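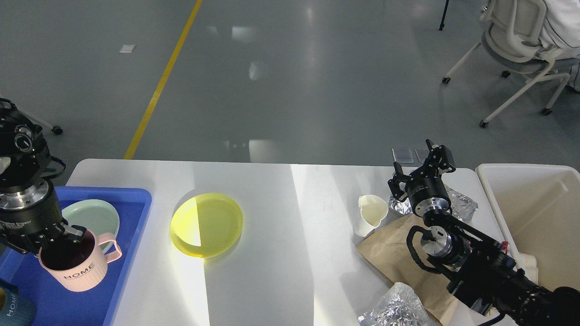

Pink mug in the blue tray, table still to be cleared.

November, a little after four

Cold start. The heating in the big room came on late and I kept my coat on until ten. Spent the first part of the day on the Trastmont order, which is nearly done, and the rest on everything I had been putting off.

The main thing was the lunch table. It has been bothering me all week. Cups and plates go in the blue tray, trash goes in the white bin next to the table, and that is all there is to it, but by early afternoon there was foil on the table again, and a brown bag crumpled up, and a paper cup. The bin is right there. I said something to Ott and he said he would bring it up with the others. We'll see.

The tray is a good buy, though. Selina found it and I was against it at first because I thought it would be too big. It takes the mugs and still leaves room for a plate on its edge. The pink HOME mug was in there, and the mint green plate behind it. The teal mug too. I have decided I like the pink one best. The handle is big enough for my fingers, which I can't say for the ones we had from Brunner.

The yellow plate was still out in the middle of the table in the sun. I like that plate. It has ridges going all the way around and the light comes through it a little. Crumbs get stuck in the ridges and it wants a brush, a sponge won't do it. Must buy a brush. Wrote it on the list under coffee filters and tape.

Sun on the table is nice at this time of year, but it shows everything. The seam down the middle where the two halves meet needs cleaning out properly. I ran a butter knife along it last month and it was disgusting. Will do it again before Kalliopi comes back, she notices that sort of thing.

I want to ask Reto about the small clear trays too. There were two at the back of the table and I don't know if we are keeping them. They would do for tea bags, or for the screws that are always rolling around in my drawer. If he doesn't want them I will take them.

Called Jimari about the invoice. It should be 373 and they had it down wrong twice. The woman was polite and said up to 5 working days. I wrote down her name this time and then lost the piece of paper.

Svatopluk phoned at three about the shelves. He can't do them until after his knee is looked at. Told him there was no hurry. I will keep the spare cups in the box until then.

Home by six if the bus is on time. Leftover soup tonight, and I need to wash my gray sweater. Tomorrow: brush, filters, tape, call Trundine back about the delivery.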